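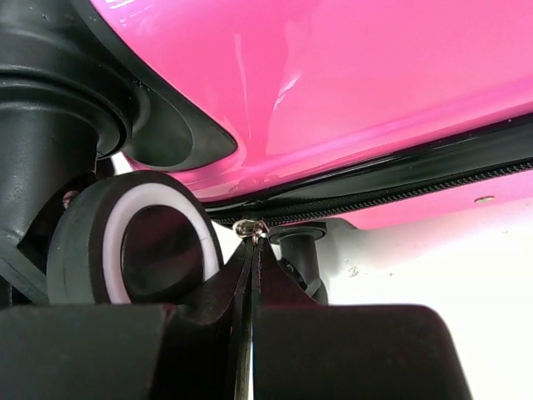 Progress report to the Plitby Fund, second half of the grant
27 June 2019

Dear friends at Plitby,

Thank you for being so patient while I pulled this together. I had hoped to send it at the start of June, but we were in the middle of changing over the dye bath and I wanted to tell you how it went before I wrote anything down. It went well! The new indigo takes two dips where the old one took four, and the blue on the table napkins is deeper than any we have had before.

Where the money went

Most of this period's grant paid for cloth. We bought a heavier linen for the tablecloths and stayed with the half-linen for napkins and placemats, which our regular customers love and would be cross with us for changing. The rest went to the second printing table (a beautiful long thing, padded with felt, that four people can work at without bumping elbows) and to wages for our two trainees. I am attaching the receipts in a separate folder, sorted by month this time, as you kindly asked.

What we made and sold

We finished 2,819 pieces for the Cutomik range, counting napkins, placemats, runners and aprons together. The napkins are still far ahead of everything else. The aprons have been slower, and I think the pockets are to blame, as several people at the spring market told us they would like one big pocket in front instead of the small one at the hip. We have redrawn the pattern and the next batch will have it.

The Trình pattern, with the little overlapping fish scales, was meant to be a small trial. We printed 198 tablecloths and sold 194 of them, so we are cutting a second set of blocks in pear wood and will add a mustard yellow next to the blue. The four that are left have slightly crooked borders and we are using them ourselves at lunch.

What has been harder

Our wash tests on the red were disappointing. It holds up nicely at a cool temperature but fades at the hot setting, and people do wash kitchen linens hot, as they should. Until we find a better red we are leaving it out of the napkins altogether and keeping it for wall hangings and cushion covers. Motix, who supply our pigments, have sent samples of two others and we will test both over the summer.

Hemming is the other bottleneck. We can print much faster than we can sew, and there were weeks when the finished lengths were stacked to the windowsill. One of the trainees has turned out to have very steady hands at the machine and has moved over to sewing three days a week, which has helped a great deal.

Plans until the end of the grant

We would like to finish the second Trình run, get the new aprons into the shop before fall, and put together a care card to go in with every order. If there is anything left in the cloth budget we would love to try a tea towel, and I will write to you first with the costs.

Please do come and see us if you are nearby. The kettle is always on and you are welcome to try your hand at a placemat.

With warm thanks,
Sekar Sembiring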